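Re: [flisard-users] How many demos per task before you vary the table?
From: Yogesh Pant
To: flisard-users

Ekene Yusuf wrote:

> We have 100 demonstrations of one pick and place task, all recorded
> with the same objects in the same spots. The policy does fine until
> somebody moves the bowl, then it reaches for where the bowl used to be.
> Do we keep going to 500 with the same layout, or start changing
> things now? Also, does anyone leave clutter on the table on purpose?

Ekene,

Start changing things now. We did what you are describing back at Skernby and went all the way to 500 on one layout. The extra 400 bought us very little. When we moved the goal object by a hand's width the arm went to the old place, same as yours.

At Osholm we now change the layout every 12 episodes. The operator picks up everything, puts it back somewhere else, and swaps 2 of the objects for others from the shelf. It costs a few minutes each time, and people grumble, but the policies trained on it are much less fussy about where things stand.

On clutter, yes, we leave it in. Amber Kuipers set up our current table and her rule is that anything you might find on a kitchen table may stay, as long as the arm can reach past it. 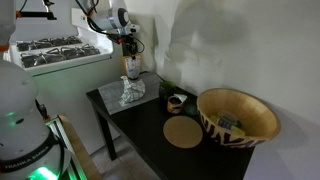

Bottle task, gripper holding the bottle over the cloth on the placemat.

Cloth is worth having in your set. It never lies the same way twice, so you get variation without doing anything. Don't let operators smooth it out between episodes – ours did for the first week and we had to throw that batch out.

Two more things from our notes. Keep the failed grasps, but label them. Tomos Powell filters them at training time and it is a lot easier than trying to get them back after someone has deleted them. And write the layout number into the episode metadata when you record. We tried to work it out later from the video and gave up.

If you do change layouts, hold a few back completely for evaluation. Otherwise you will be testing on tables the model has already seen.

I can send the layout script if you want it. It is short and only assumes the Flisard recorder, version from August or later.

Yogesh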